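Stolberg summer internship, who applied?

ruan_nkuna
I sent my application to the Stolberg lab on Jun 11, 2026. They take 32 students, but my teacher says some 500 apply. Is the essay important?
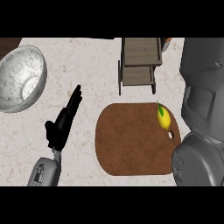
I wrote mine in three evenings and I am not sure of it.

clenutar
Very important. Grades matter less.

sisodia10
I disagree. My essay was weak and they took me.

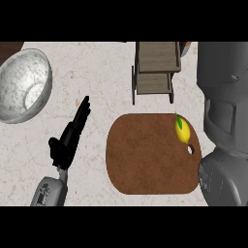
Mixing bowl and wooden rack on the marble counter

ruan_nkuna
Thank you both. Now I wait until October.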